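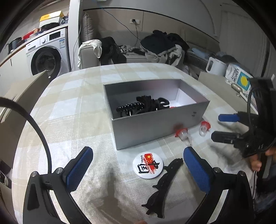
PRELTURA RELEASES RESULTS FROM HOME TIDYING STUDY

Small-object policy trained on hand-held gripper recordings, no robot in the house

For release: July

Preltura today released results from Clevetti, its method for teaching robot arms to sort and put away small household things. Hair ties, clips, badges, the stuff that ends up on every table. Training data came entirely from people using hand-held grippers in ordinary homes. Test runs were done later on a two-armed bench robot in the Preltura lab.

Key numbers

Recordings kept for training: 3,260
Recordings thrown out after review: 839
Test attempts on the bench robot: 1,368
Different objects in the test set: 97

What was done

Collectors worked at their own tables, with their own tablecloths and their own mess in the background. One gripper in each hand, camera on the gripper. The task in every session was the same on paper: get the small things into an open box, or get them out again and lay them down. How to do it was left up to the collector.

Objects were picked for being annoying. Black hair accessories in a pile inside a box are a good case – coils, loops and bunched material, all the same color, hard to tell where one piece stops and the next starts. Long clips with teeth. Glossy round badges lying flat on cloth. Small clear pieces with red tops, next to a shiny box that reflects the red back at the camera.

"We had clean tabletop data for years and it got us a robot that was good at clean tabletops," said Dima Twal, who leads the manipulation group at Preltura. "So we stopped clearing the room. Laundry on the sofa, washing machine behind, fine. Leave it."

What is new

Most earlier work at Preltura used a single stream and predicted the next motion of one hand. Clevetti looks at both grippers together and first guesses which item is going to move, then plans the grasp. If the guess changes partway in, the hand backs off and starts over. That back-off step was learned from the recordings too, collectors do it all the time without noticing.

The second change is in how shiny surfaces are handled. Reflections in box walls were a steady source of bad grasps in the older system, which would reach for the reflection. The new training stage pairs views from the two cameras and marks down anything that doesnt hold up in both.

Results

Clevetti beat the older single-hand system on every object group in the test set. Largest gain was on tangled and same-color items. Smallest gain was on flat items, where pad shape matters more than the policy. A flat badge on soft cloth is still hard. The team reports those failures in full in the write-up, with clips.

No new homes were visited for the bench tests. Tables and cloths were set up in the lab to be unlike the ones in training, and lighting was changed between blocks.

"The flat things bother me most," said Jad Chidiac, who ran the bench tests. "It pushes the badge along the cloth, the cloth bunches up, and then you are picking up cloth. We have a new pad shape in the works but its not in these numbers."

Limits

All boxes in the study were open, no lids. Nothing heavy, nothing with liquid in it. Collectors were all adults and had a short practice session first. Speed was not measured against a person and no claim is made about it.

Availability

Write-up, test object list and trained weights are out now on the Preltura research page. Recordings will follow once the privacy check on backgrounds is finished, and they will be released in parts. Drawings for the finger pads are included, license terms are on the same page.

Next round of work moves to drawers and zip bags, under the project name Nokus. Recruiting of collectors for that opens in the fall.

Press contact: Preltura press desk. Please put Clevetti in the subject line so it gets to the rigth people.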